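Brendero – Wörter aus Kerkmont
Zwischenbericht an die Nurkine-Stiftung
Projektleitung: Davoud Ranjbar
Freitag, 20. November

Sehr geehrte Damen und Herren,

seit dem letzten Bericht ist so viel passiert, dass ich beim Schreiben dauernd kürzen musste. Die Sammlung ist auf 1.063 Mundartwörter angewachsen, und es sind Funde dabei, mit denen ich im Frühjahr im Leben nicht gerechnet hätte! 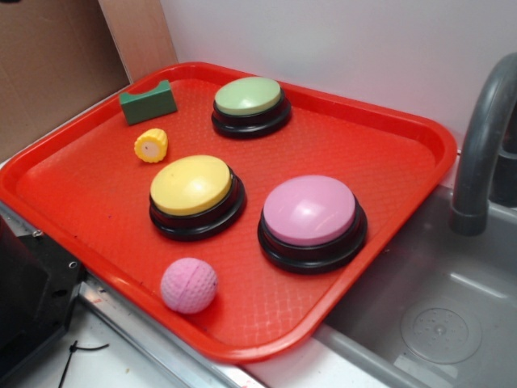
Brendero-Projektberichte, Nr. 2

Stand der Sammlung

Den größten Zuwachs brachte der September. Da sind wir mit dem Aufnahmegerät in die Küchen und Werkstätten der Oberstadt gegangen und haben die Leute einfach erzählen lassen: vom Schlachten, vom Waschtag, vom Weg zur Schule. Die frühere Methode mit dem Fragebogen hat vor allem Wörter geliefert, die sowieso jeder kennt. Beim freien Erzählen kommt der Rest. Für den Brotkanten haben wir inzwischen sieben verschiedene Bezeichnungen, und zwischen Oberstadt und Mühlviertel (zu Fuß eine Viertelstunde!) verläuft eine richtige kleine Sprachgrenze. Unten heißt er „Knörz“, oben „Ränftle“, und beide Seiten halten das Wort der anderen für falsch.

Besonders schön sind die Verben. „Schnurpfeln“ steht für das Geräusch, wenn man durch halb gefrorenen Schnee geht. „Verdübeln“ bedeutet in Kerkmont nichts Handwerkliches, man verdübelt einen Nachmittag, also vertrödelt ihn, aber mit gutem Gewissen. Zu beiden haben wir Tonaufnahmen mit mehreren Sprecherinnen aus verschiedenen Jahrgängen.

Sorge macht mir der Wortschatz der Weberei. Die Begriffe für die Arbeit am Webstuhl kennen nur noch wenige Menschen, und die sind hochbetagt. Ich möchte diese Gespräche deshalb vorziehen und die ursprünglich für den Winter geplanten Aufnahmen zu Flurnamen ins Frühjahr schieben. Flurnamen stehen immerhin auch auf alten Karten.

Verschriftlichung

Das hat uns die meisten Nerven gekostet. Wie schreibt man einen Laut, der irgendwo zwischen a und o sitzt und je nach Straße anders klingt? Wir haben uns für eine einfache Schreibweise entschieden, die man ohne Vorkenntnisse laut lesen kann, und ergänzen die Lautschrift nur im Archivdatensatz. Der Leitfaden dazu ist fertig und liegt als Anlage bei. Ein Teil der älteren Einträge muss noch angepasst werden, vor allem die mit doppelt gesetzten Vokalen. Bis Ende Januar sollte das erledigt sein.

Arbeit mit Schulklassen

Die beiden Klassen der Grundschule Kerkmont sind mit einer Begeisterung dabei, die ansteckt. Die Kinder haben zu Hause nachgefragt und Wörter mitgebracht, auch aus dem Persischen, dem Polnischen und dem Sächsischen, und natürlich kamen alle an die Tafel. Ein Mädchen hat festgestellt, dass ihre Großmutter und ihr Busfahrer dasselbe Wort für „Pfütze“ benutzen, und wollte danach alles über Wasser wissen. Daraus ist ein eigenes kleines Heft mit Regen- und Matschwörtern entstanden, das wir sehr gerne drucken würden.

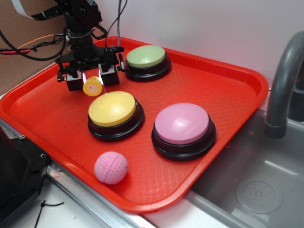

Buzzer in Grün, Gelb und Rosa

Öffentliche Abende

Im Saal des Kulturhauses Esfahani fanden zwei Wortabende statt. Am ersten haben wir Tonaufnahmen vorgespielt und raten lassen, aus welchem Viertel die Stimme kommt. Das ging laut und lustig zu, und beim anschließenden Tee haben sich neue Gesprächspartner für die Aufnahmen gemeldet. Der zweite Abend war ruhiger und gehörte den Briefen: Auszüge aus Familienpost, in der jemand so schrieb, wie er sprach. Einige davon dürfen wir mit Erlaubnis der Familien für das Archiv abschreiben.

Mittelverwendung

Aus dem Posten Technik wurden Mikrofone und ein Aufnahmegerät bezahlt. Die Kosten blieben im Plan. Für den Druck des Kinderhefts bitten wir um Umwidmung von 2.000 Euro aus dem Posten Reisekosten, der kaum gebraucht wird (wir gehen ja fast immer zu Fuß). Den Antrag auf dem dafür vorgesehenen Formular reiche ich gesondert nach.
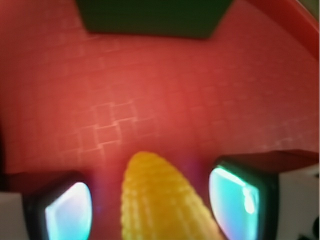
Nächste Schritte

Gespräche zum Wortschatz der Weberei führen und sofort verschriften
Ältere Einträge an den Leitfaden anpassen
Probeseiten des Wörterbuchs setzen lassen, Buchstaben A bis D
Kinderheft abschließen, sofern die Umwidmung bewilligt wird
Einen dritten Wortabend vorbereiten, diesmal zu Schimpfwörtern, der Wunsch kam aus dem Publikum

Die Hörbeispiele zu den im Bericht genannten Wörtern schicke ich Ihnen auf Wunsch gerne zu. „Schnurpfeln“ muss man gehört haben!

Mit herzlichen Grüßen aus Kerkmont
Davoud Ranjbar

Anlage: Leitfaden Schreibweise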